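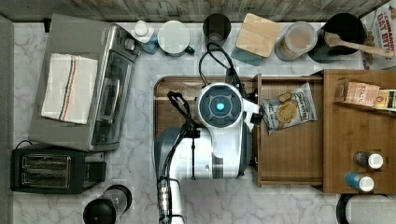

Snack drawer open, tray on the counter.

Print | E-mail
Setting Up Your Snack Drawer
By Jaime Falcão, October

1. Pull the drawer all the way out. Mine's a Dondach, 45 cm deep, and I love it!

2. Put the tray on the counter beside it and sort there (wood is kinder to marble than boxes and jars are).
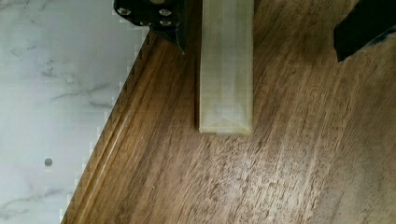

3. Wipe the tray before anything goes back. Crumbs hide near the handle.

CAUTION: Don't pile snacks by the toaster oven, and take the towel off the top before you turn it on! 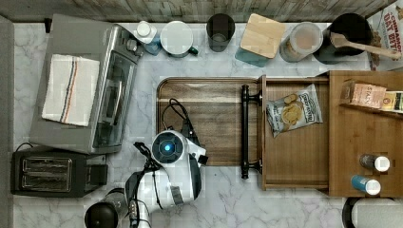 4. Chips go in last, laid flat, so they don't get crushed.

Note: I keep cereal out on the counter, but that's just me.

Related
Oiling a Nodari Tray
Jotico Drawer Liners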